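Metal parts bin scratched down to bare metal inside – worth repainting?

Asked in Workshop & Storage

I have a big open-topped steel bin that lives on my bench. It was painted gray when I got it. The side walls are still fine, but the bottom is worn through to shiny metal and scratched all over. I keep bar stock in it and the pieces slide around whenever I drag the bin across the bench.

Should I repaint the bottom, line it with something, or leave it alone? My garage is unheated and gets damp in March. I don't want rust marks on the bars or on the wooden bench top.

Bekum

I'd leave the paint alone. Anything you spray on the floor of a bin like that will be gone in a couple of months if you keep dropping bars on it. Mine gets a wipe with light oil twice a year and has no rust to speak of.

What does help is putting in fewer pieces. When they can lie flat on the bottom you can pick one up without scraping it over the others. 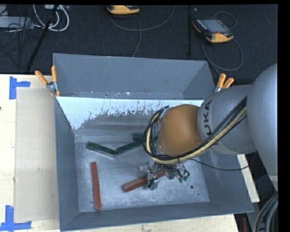
Posted by Piltard on 4/4/21

Green and reddish-brown bars in a gray metal bin, and the floor of it is all scuffs and cloudy patches. I wouldn't call that damage. Look for orange powder or pitting on yours. If you can't feel anything with a fingernail, clean it, dry it and oil it.

If you do want to paint, sand with 60 grit where the old edge is lifting, then go finer, wipe with mineral spirits and use a metal primer first. Two thin coats on top. Give it around 20 hours before you put any weight in. I've tried 600 grit between coats and couldn't see the difference on a bin.

Check for small holes in the bottom too. Leave them open, they let water out. Just don't stand the bin straight on the wood if it's damp – put two strips of scrap under it.

Chatzigeorgiou

Rubber mat. Cut it to size and drop it in, done. I got an offcut from a flooring place for next to nothing.

Bekum

Wouldn't a mat hold the damp underneath?

Chatzigeorgiou

It can. I lift mine out when I sweep up and let both sides dry.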